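Cahier d'atelier, teinture et encres végétales
lundi 13 mai 2019

Reprise des essais sur la noix de galle après l'arrêt de février. Le lot Prollov est fini, on passe au lot Wragg, plus clair à la mouture et qui sent nettement moins le tanin quand on ouvre le sac.
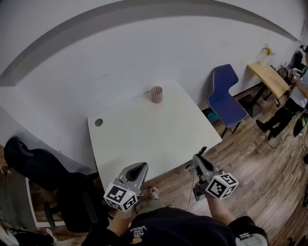
Je note d'abord ce qui change par rapport à l'ancien protocole. Macération à froid, deux nuits, au lieu de la cuisson directe. L'eau est toujours celle du robinet, filtrée sur charbon. Le sulfate de fer vient du même bidon qu'avant, bien refermé, pas de croûte orange sur le dessus. La gomme arabique est passée au tamis fin car la dernière fois il restait des grumeaux au fond du flacon et la plume accrochait.

Pesée du sac Wragg à l'ouverture : 2 927 g, emballage compris. Je n'ai pas l'emballage seul, à peser quand il sera vide. Prélevé de quoi faire trois bains, A, B et C.

Bain A : galles concassées grossièrement, macération à froid. Jus brun clair, un peu trouble. Filtré deux fois sur étamine puis une fois sur papier. Le papier s'est bouché à mi-parcours, changé.

Bain B : galles en poudre, macération à froid. Jus plus foncé, mais dépôt important et filtration pénible. Je ne suis pas sûr que la poudre vaille la peine. Si on continue avec, il faudra laisser décanter une nuit de plus et siphonner sans toucher au fond.

Bain C : concassé grossier, chauffé doucement sans bouillir, couvercle posé. Même couleur que B à l'œil, dépôt faible. Odeur de thé trop infusé.

Ajout du fer en solution, goutte à goutte, en remuant. Les trois bains virent tout de suite au gris violacé. Sur papier, le trait de A est pâle à la pose et fonce en séchant. B part d'un gris plus soutenu. C est entre les deux, avec un trait plus net sur les bords. Papier utilisé : le Skorkwood lisse, encollage gélatine. Sur le non encollé, les trois fusent, inutile d'insister.

À faire : refaire les mêmes traits sur le Skorkwood à grain, dont il reste un demi-bloc dans le meuble à plans. Attention, le bloc du dessus a pris l'humidité cet hiver, prendre celui du dessous.

Côté teinture, les écheveaux de laine mordancés à l'alun la semaine dernière sont toujours dans le linge humide. Ils ne sentent pas mauvais, on peut encore attendre un peu. Poids sec total avant mordançage : 1 540 g. J'en garde un tiers pour la gaude et le reste passe en garance. Pour la garance, surveiller la température de près, le dernier bain est monté trop haut et on a obtenu un brun brique au lieu du rouge. Le thermomètre à sonde indique trop bas quand la pile faiblit. Pile changée ce matin, contrôlé dans la glace fondante, correct.

Ne pas rincer la marmite inox au vinaigre juste avant un bain de garance. C'était écrit sur le couvercle, l'étiquette s'est décollée. À refaire au feutre indélébile.

Essai de nuançage au fer sur chutes de lin : trempage court dans le reste du bain C, puis séchage à plat. Le lin prend un gris souris assez régulier, sauf aux plis. Le coton du même rouleau prend mal, gris sale, taches. Sans doute un apprêt resté dans le tissu malgré le décreusage. Refaire un décreusage long au carbonate sur une chute et comparer.

Le broyeur Fallus chauffe au bout de quelques minutes avec les galles. Travailler par petites charges et laisser refroidir entre deux. La vis du capot prend du jeu, resserrer avant chaque série. J'ai commandé un joint neuf, pas de date de livraison.

Étiquetage : tous les flacons d'encre portent maintenant la lettre du bain et le nom du lot de galles. Les anciens flacons sans lot vont sur l'étagère du bas, à utiliser seulement pour les essais de plume.

Tests de lumière : bandes A, B et C collées sur la vitre côté sud, moitié cachée par du carton. Un jeu témoin dans le tiroir, à l'abri. Relever les bandes à la fin du mois, ne pas les décoller avant, même pour regarder.

Reste ouvert : quantité de gomme pour C, qui coule un peu trop vite à la plume large. Un clou de girofle par flacon contre la moisissure, comme d'habitude, sauf dans un flacon de B laissé sans rien pour voir.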